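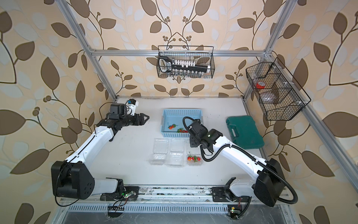

2 min read · 303 views

Big leaf wallpaper in a small room: yes or no?

mossyporch
Okay so I'm finally doing the little room off our kitchen and I've fallen hard for those huge brown leaves on a beige background, with the berries. All the walls, not one accent wall! My sister says it'll feel like living inside a tea tin. The one I want is Flollisen from Hetier, and I'd be in for 400 dollars with paste. Talk me down or cheer me on.

grout_expectations
Cheer! Big prints do better in small rooms than tiny ones, which go fussy fast. Warm beige is easy to live with too. I papered a half bath in March and still stick my head in just to look at it.

pelican77
Gonna disagree. Big leaves are great until you hit a corner, and then you've got half a leaf going one way and a stem going nowhere. Do one wall, paint the rest. You'll also waste a ton of paper matching the repeat.

mossyporch
Ugh, the repeat. Mine is 30 inches, is that bad? Also I want some red in there, maybe a fruit bowl or a little print. Strawberries would be cute with the brown.

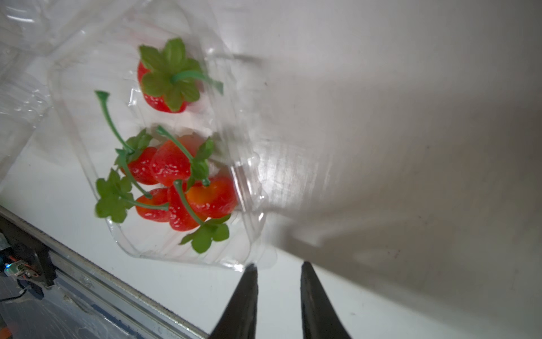 Fake strawberries, in a clamshell.

grout_expectations
Red with that brown, love it. Keep it to one or two things though or you're in diner territory. And 30 is big but fine, just order an extra roll from the same batch.

pelican77
An extra roll she'll keep in the closet for ten years, lol. Get a sample first and tape it up by the window. Mine looked tan in the store and pink at 7 a.m.

mossyporch
Sample ordered! Still doing all the walls, sorry pelican.

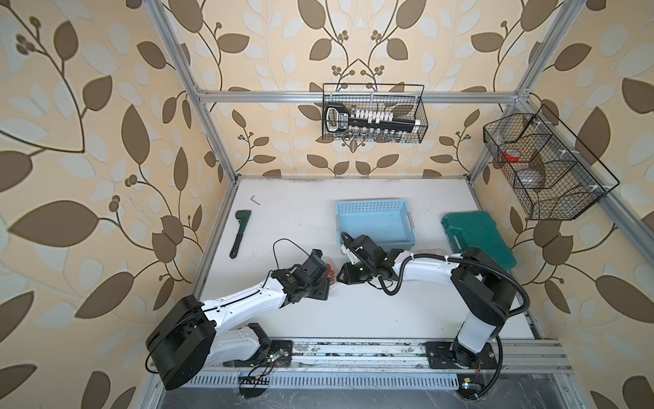 What to ask before you order

grout_expectations
Copying my list over from the paste thread. Ask for the batch number, whether it's paste-the-wall, and if they take back unopened rolls. Cosance wouldn't take mine.

pelican77
Add primer to that. I skipped it once and spent a whole weekend scraping.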